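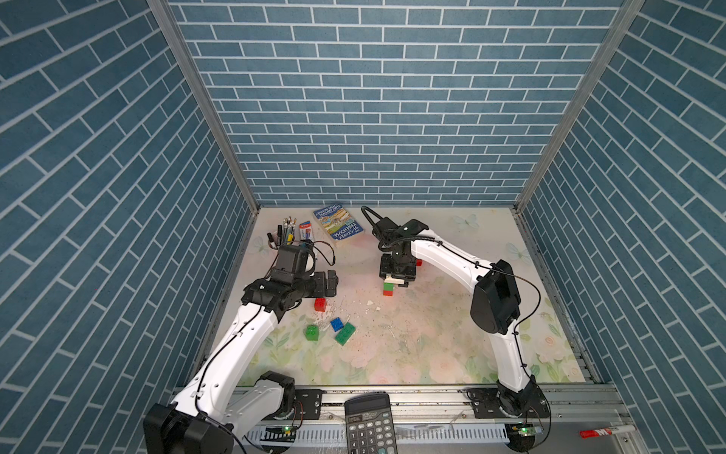 The Insurance Appraisal Should Not Be a Sales Tool

By Mitra Shahbazi
January 24, 2026

A woman came to my bench in Andthorpe last spring with a sapphire ring and a piece of paper. She had paid $2,000 for the ring at a shop in Karkwood. The paper, printed on heavy cream stock with a gold seal, said the ring was worth more than double that. She wanted to sell it and she wanted to know why three dealers had offered her less than half of what she paid.

I have been a jeweler for 23 years and I have had this conversation more times than I can remember. The ring was fine. It was a decent heated sapphire in a plain white gold mount, with one prong a little thin. The price she paid was a normal retail price. The paper was the problem, and the shop that sold her the ring had written it.

I think stores should stop handing out appraisals on goods they sell. I know that many of my colleagues disagree, and some of them are people I have learned a lot from, so I will try to be fair to their side.

What the paper says and what people hear

An insurance appraisal is supposed to state what it would cost to replace a piece with one of like kind and quality, in the market where the owner would normally buy it. If you bought the ring at a store for $2,000 and you could walk back in tomorrow and buy another one for the same price, the replacement value is $2,000. There is some room for argument. A piece bought on deep discount, or made by someone who has since retired, may cost more to replace. Gold prices move, and a chain bought years ago may need a new number. But a new ring from a case full of similar rings does not double in value on the way to the parking lot.

Customers don't read the definition of value on page 2. They read the number. They hear that they got a bargain, and that if money ever gets tight the ring will be worth that much to somebody. Then they pay an insurance premium based on the number, year after year. If the ring is lost, many policies let the company replace it through its own supplier, who will find a ring of the same quality for a good deal less than the figure on the paper. The customer has paid extra premium and gets the same ring.

The person who wrote the paper lost nothing. The sale went through, and it went through more easily with the paper in the box.

The arguments for leaving things alone

The first argument I hear is that everybody does it, and a store that doesn't will look stingy. I accept that this is a real worry. When I worked for Sharifi, a family store where I spent the first part of my career, we included an appraisal with every ring over a certain price. Shoppers asked for it. If we had said no, some of them would have gone across the street. We kept our figures close to the selling price, and we had people bring them back and ask why the number was so low. One man returned a pair of earrings over it.

The second argument is that the seller knows the piece best. That has some truth in it too. The seller has the invoices, knows whether the stone was sold to them as heated or unheated, and has had it loose on the tray. An outside appraiser usually sees the stone set, with half of it covered by metal, and has to estimate the weight from measurements. I would rather have the seller's facts than my own guess. But facts can be written on a sales receipt. The weight, the metal, the treatment, the origin if there is a report to back it up, all of that belongs on the receipt, and it is often missing there because it was put on the appraisal.

The third argument is that a high figure protects the customer against rising prices. A little cushion may be sensible. A figure at twice the price is a different matter, and the owner can get the value updated every few years for a modest fee if the market moves.

Kelly Sampaio, who runs the Evard workshop and has taught me most of what I know about antique mounts, thinks I am too hard on the stores. Her view is that most of the inflated papers come from a few sellers, and that a small shop writing an honest appraisal is doing its customer a favor. She writes them for her own work. I have read hers and I would trust any of them. My trouble is that the customer has no way of telling her paper from the one with the gold seal. They look alike, and hers is on cheaper stock.

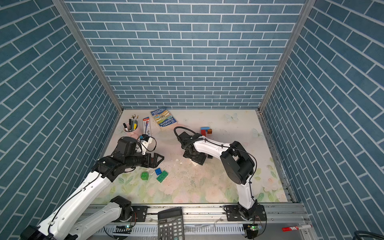
What I would do instead

Give the customer a full receipt. One page is enough. It should list each stone over a set size with its measured weight if it was weighed loose, and say "estimated" where it wasn't. It should state any known treatment in words an ordinary person understands. "Heated" is clear. "Enhanced" is not. It should name the metal and give the finished weight of the piece, and it should have the price paid. Most insurers I have dealt with will accept a detailed receipt for a new purchase, and the ones that won't can be sent an independent appraisal.

If the customer does need an appraisal, send them to somebody who has no stake in the sale and who charges by the hour or by the piece. An appraiser who charges a percentage of the value has a reason to write a bigger number, and I would avoid that person. Ask what training they have and whether they keep it up. Ask to see a blank copy of their report.

I stopped writing appraisals on my own pieces 4 years ago. I lost a few sales at first, mostly engagement rings, and mostly to people who had been promised a certificate somewhere else. I still get asked about it nearly every week in the run-up to Christmas. I show them the receipt and go through it line by line, and that takes ten minutes, which is less time than the appraisals took me.

As for the woman with the sapphire, I retipped the prong and told her that if she liked the ring she should wear it. She called her insurance company in March and had the coverage lowered to what she paid.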